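第四章 手持夹爪的准备与试采

适用对象:机器人社团采集组新成员,以及被临时叫来帮忙的人。本章修订于2022-08-25,替换旧版第四章。旧版由 Halvard Lundgren 执笔,里面“十分钟即可上手”的说法已经删掉,我带过三批新人,没见过谁十分钟上手。

4.1 开始之前

先说预期。社团报名 Penari 挑战赛的家务组,题目是整理布料。宣传页写的是“采得越多,机器人学得越好”,这句话我保留意见。上学期我们交了2,000条演示,复查时发现大量片段里夹爪根本没有合拢,或者合拢了但夹的是床单下面的褶子。数量好看,训练出来的策略照样在毛巾边上来回蹭。所以本章的步骤偏慢,嫌慢的人请先去看一遍上学期的废片目录。

需要准备的东西:

手持夹爪一把,编号贴纸完整
充满电的电池,按4.2节检查
记录用手机,关闭自动锁屏
待整理的布料,毛巾或衣物均可
记录卡一张,铅笔填写

4.2 电池检查

1. 从充电盒取出电池,逐节测电压。不要看充电盒的指示灯,那个灯变绿只说明它想变绿。
2. 电压不合格的放进红色回收盒,不得放回原处。
3. 合格的并排摆好,方向一致。
4. 装入夹爪手柄,听到卡扣声后轻拉尾盖确认。

注意:新旧电池不得混用。Trarodley 套件的说明书称混用“影响轻微”,我们实测的结果是采到一半时间戳开始漂移,整段作废。

警告:电池外皮有破损、鼓胀或异味时立即停用,告知当班负责人。不要用胶带包一包继续使。

4.3 夹爪机械检查

1. 手柄断电,目视检查两指的固定螺栓。松动的用内六角扳手拧紧,手感到位即可,切勿使蛮力。螺纹滑牙以后整个指座都要换。
2. 缓慢扣动扳机至底,两指应在中线贴合。有明显错位时,松开一侧螺栓重新对正。
3. 松开扳机,两指应自行回到全开位置。如有卡滞,先清理指根处的线头。本章练的是布料,十次卡滞里有九次是线头。
4. 连续开合25次,中途出现一次异响就停下来查。

说明:有人主张省掉第4步,理由是比赛现场也不会有时间做。比赛现场没有时间,正好说明应该在平时做完。

4.4 上电与配对

1. 长按电源键,等提示音响两声后松手。
2. 在手机上打开采集程序,选择与贴纸编号一致的设备。
3. 编号不一致时不要“先连上再说”。Ruwan Samarakoon 上学期连错设备,整个下午的数据记在了别人名下,至今没有完全分清。
4. 确认画面流畅、剩余空间充足。空间不足时先导出,再清空,顺序不能反。

4.5 标定

1. 将夹爪平放,静置至程序显示“就绪”。
2. 拿起夹爪,在工作区上方缓慢画一个横放的8字,手腕要带一点俯仰。
3. 查看定位分数,低于54分的重做。
4. 重做三次仍不合格,检查光线和背景。大面积浅色床单纹理太少,定位容易丢,视野里要留一些有特征的东西。

说明:54这个门槛是 Gwendolyn Thibodeaux 试出来的,样本不多,我并不觉得它有多可靠。目前没有更好的数,暂且照用。谁能拿出对照数据,欢迎来改。

4.6 试采

1. 布料放在床垫上,先摊平再随手弄乱。不要刻意摆出“好夹”的形状,机器人上场时没人替它摆。
2. 站稳,夹爪从上方接近布料,速度大致与平时伸手拿东西相当。
3. 接近布料时停顿一下,再合拢。停顿太短,后期切分动作会很痛苦。
4. 夹住后提起,确认布料离开床面,然后移动到目标位置。
5. 松开,夹爪抬高,结束本条。
6. 当场回放。夹空、手指遮挡、布料滑落的,一律标为失败,不许补一句“差不多”。

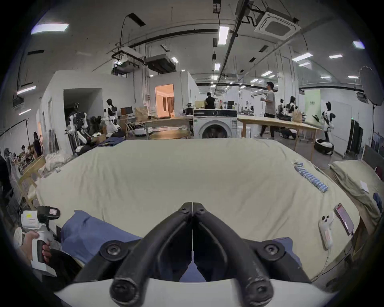 失败的片段也要保留,只改标签,不要删除。Ezekiel Wojcik 认为失败数据对训练有帮助,我认为这一点还没有证明,但删掉以后就永远没法证明了。

注意:试采期间手不要伸进两指之间。夹力不大,夹到指甲还是很疼。

注意:与同组其他人保持一臂以上的距离。两把夹爪同时在一张床垫上工作时,先约定各自的区域。

4.7 常见问题

画面正常,但轨迹突然跳变
多半是手挡住了镜头,或者移动太快。放慢后重采。反复出现时回到4.5节。

夹爪能合拢,布料总是滑脱
检查指面是否沾了灰。用干布擦,不要用酒精,涂层会发白。Werkinham 的替换指套据称可以解决这个问题,我们买过一副,没看出区别。

程序提示“时间不同步”
退出程序,重新配对。不要在提示出现后继续采集,指望后期修正。后期修正的人是我。

4.8 收尾

1. 导出数据,核对条数与记录卡是否一致。
2. 夹爪断电,取出电池。
3. 布料叠好归位,床垫上不留电池和手机。
4. 记录卡签名,交给 Zubaida Awan 录入。

每位新成员需完成200条合格片段,才能进入第五章的双臂任务。失败片段不计入这200条,但同样要上交。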